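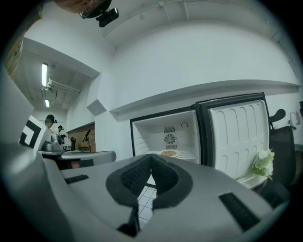 Mini fridge with the door open, plate on the bottom shelf

Mini fridge as a snack cupboard, yes or no?

farnesel_road
So I finally put a mini fridge in the office, white one, just big enough for what I want, and I'm already second-guessing how I use it. It has a round fan grille on the back wall, and the wire shelf sits down near the bottom. I've been putting a plate on that shelf with no cover on it. My husband says food will dry out in there with a fan going. I say it's a snack, it gets eaten by Friday. Who's right?

Also it's on a tile floor and I have my desk chair right next to the door. Is that going to drive me nuts?

Randi Sandberg
Your husband, sorry! Anything with a fan pulls moisture out of whatever's uncovered. I had half a coffee cake in mine and by the next afternoon you could have shingled a roof with it. Get a lidded container, or flip a bowl over the plate if you're lazy like me.

potluck24
Depends what's on the plate. Are those nuts? Looks like nuts or something crumbly. If it's nuts, dry is fine. I keep pecans in the fridge all year and they're better for it.

Randi Sandberg
Pecans in a jar though, right? Nuts pick up smells like crazy. Put one cut onion in with them and come back and tell me how you like your onion pecans.

potluck24
ok yes, in a jar. But there's no onion in her fridge! It's one plate!

farnesel_road
No onions, I promise. I'll dig out a lid, I have 300 of them and none fit anything.

danai_chrys
Different question, how loud is the fan? I had an Erix at my last job and it hummed so much I unplugged it for phone calls, then forgot to plug it back in (goodbye yogurt). I paid $69 for it used and still felt robbed.

farnesel_road
It's a low whir. I notice it for the first few minutes in the morning and then I don't. I wouldn't want it in a bedroom.

tile_and_error
On the chair: I'd move one or the other. Mine was the same setup and I whacked the open door with the armrest so many times that the gasket got loose at one corner. Took me weeks to figure out why there was frost everywhere. If the door can be hung to open the other way, do that.

danai_chrys
Disagree, having it within reach is the whole point of an office fridge. If I have to stand up I may as well walk to the kitchen.

tile_and_error
Standing up is free, Danai. New gaskets aren't.

potluck24
What are you going to put on the door shelf? I'd do seltzer cans down there and leave the plate where it is.

farnesel_road
Seltzer is the plan, plus creamer if it fits. I'm going to scoot the chair over tonight and see if I can live with it. Does anybody know if swapping the hinge side is a one-person job?

tile_and_error
Check your manual first, not all of them let you. Mine did, and I managed it alone with a screwdriver and a lot of swearing. Empty it before you tip it.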